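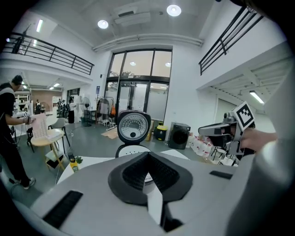

Left unit, jaw open, white finger piece up in the notch. Marker on top of the other unit.

Ticket 248: right hand gripper, jaw slow to return
Site: Carkham
Opened by: floor support
Status: monitoring

Reported: jaw on the right unit closes fine but hangs on the way back. Left unit OK. Same firmware on both.

Tried first: power cycle, reseated the cable at the handle, ran the Kultar zero routine twice. No change. Width read 23 at full open, should be 33.

Swapped handles between left and right. Fault stayed with the right body, so the trigger is fine.

Took the body apart at the bench. Return spring had slipped off its post and there was lint in the slide. Cleaned the slide dry, no oil, refitted the spring. Hedlund spare not used, still in the drawer.

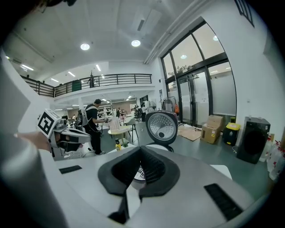

Right unit, finger pads spread, small printed part at the base of the V.

After refit: full open reads 33. Ran 200 open/close cycles, no hang. Pads left as they are, next change in November.

To do: order two springs from Restex. Check the left slide for lint too.

Last updated: June 2022
3 comments | 0 shares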